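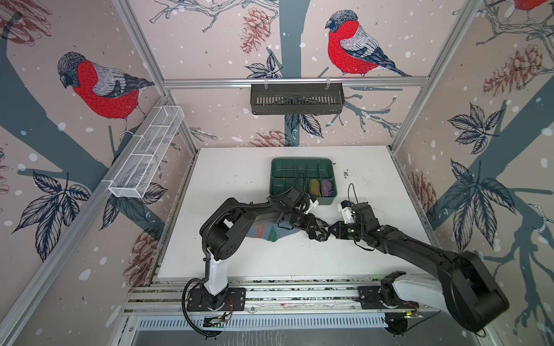 Sandamali Jayawardena wrote:
Go with the birds if you must, but buy an extra roll. A big pattern eats paper. You line up one branch at the seam and the strip you just cut is short by a beak. I did our stairwell in a Rebelo print and the offcuts could have papered a second, smaller stairwell.

pastebucket wrote:
Sorry, no. An extra roll is how the Skultau shop pays its rent. Measure the drop, add one repeat, done. I've hung paper in 3 houses and never had more than a scrap left.

Sandamali Jayawardena wrote:
Were any of your walls straight?

pastebucket wrote:
One was.

hallway_567 wrote:
OP here. Thanks both, I think. My worry is less the paste and more the snow. The hall is north-facing and already feels like a bus shelter. Will I hate winter birds by September?

dullgreen wrote:
You'll hate them by the second coat of paste. Then you'll stop seeing them, same as everything else on a wall. My in-laws have had hunting dogs in the dining room for decades and can't tell you what breed.

Pink-beige background helps though. White snow on gray would be grim. Bullfinches are a decent choice too, you get your red without having to buy a red lamp.
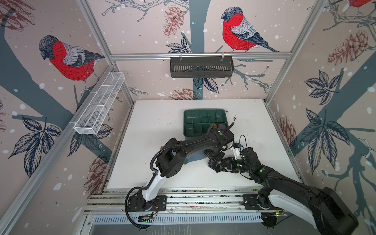

Bullfinch on the left wall, navy leaves underneath

pastebucket wrote:
Fine, it's cheerful. Still wouldn't do every wall. One wall is a feature, three is a Christmas card you have to live in.

Sandamali Jayawardena wrote:
Disagree. One wall always looks like you ran out of money. Which, if you listened to the guy with no spare roll, you ran out of paper as well.

hallway_567 wrote:
Ordered the Noneo sample. It's the size of a playing card and shows most of a pinecone. Very informative.

dullgreen wrote:
Tape it up by the light switch and look at it after dark. And check the batch numbers when the real rolls come. Mine didn't match and I now own a large bookcase.

Last updated: July 2022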